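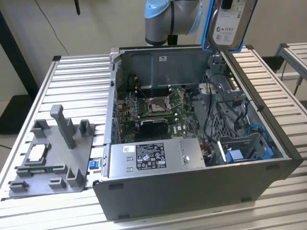 The hall in Skirnness where Bezerra takes old office computers apart is quieter than I expected. There is a radio, and there is the sound of trays being pushed along a counter, but the electric screwdrivers which I remember from my first visit are heard only now and then.

Ismael Bezerra started the firm in his father's garage and gave it the family name. Today 20 people work for him. In the last financial year they handled 3,331 desktop computers, most of them from schools, banks and town halls. A hard drive must come out of each machine before anything else is allowed to happen to it, and the processor comes out too if it can be sold again. For years both jobs were done by hand, at a long bench under the windows.

Since last November a part of this work is done by robot arms. Bezerra bought 4 cells from Vundico, a small company which builds them on simple aluminium tables. A worker opens the case, lays it on its side and checks the model. The arm lifts out the drive in its carrier. A processor gets its own pocket in a printed grey holder next to the computer.

"I was against it," says Alcides Peixoto, who has been on the bench longer than anyone. "I could take a drive out with my eyes closed. So I asked, what do you need me for?"

The answer came slowly. In the first weeks the arms stopped very often. A latch was stiff, or a cable was lying where no cable should lie, and each time somebody had to walk over and help. Peixoto was the one who knew which models gave trouble, and he began to write this down in a school notebook. The notebook has now 366 entries. Shalini Awasthi, the engineer whom Vundico sent to install the cells, asked if she could copy it, and she has used it to change how the arm approaches several kinds of drive cage.

"He writes things like 'blue latch, push first, then wait'," she tells me. "For him this is obvious. I would have needed months to find it."

Peixoto is now paid as a technician, with a better wage than before. His thumbs, he adds, do not hurt any more in the evening.

Not everyone has the same story. Wagner Rocha liked the bench because people sat together there and talked. Now he looks after two cells and stands between them, and his nearest colleague is on the other side of the hall. He has asked for the cells to be moved closer together. Bezerra agreed in spring, but the power sockets are in the wrong place and so far nothing was done.

There is also the question of jobs. No one was dismissed, but two people who retired were not replaced. Bezerra does not hide this. He says that he could not find young workers for the bench anyway, and that a larger competitor, Gronico, offers prices to the schools which he could not match before.

Fabian Hämmerli, who advises small firms on working conditions and has visited the hall twice, thinks that the next year will be more important than the first one. "At the beginning everybody is asked for their opinion," he says. "Later the machine runs well and people stop asking. Then you see if the new job is a good job."

In the afternoon I sit with Rocha while he waits for a delivery of computers from a bank. He drinks his coffee standing up. When the van arrives he puts the cup on the window sill, next to two others, and goes to open the gate.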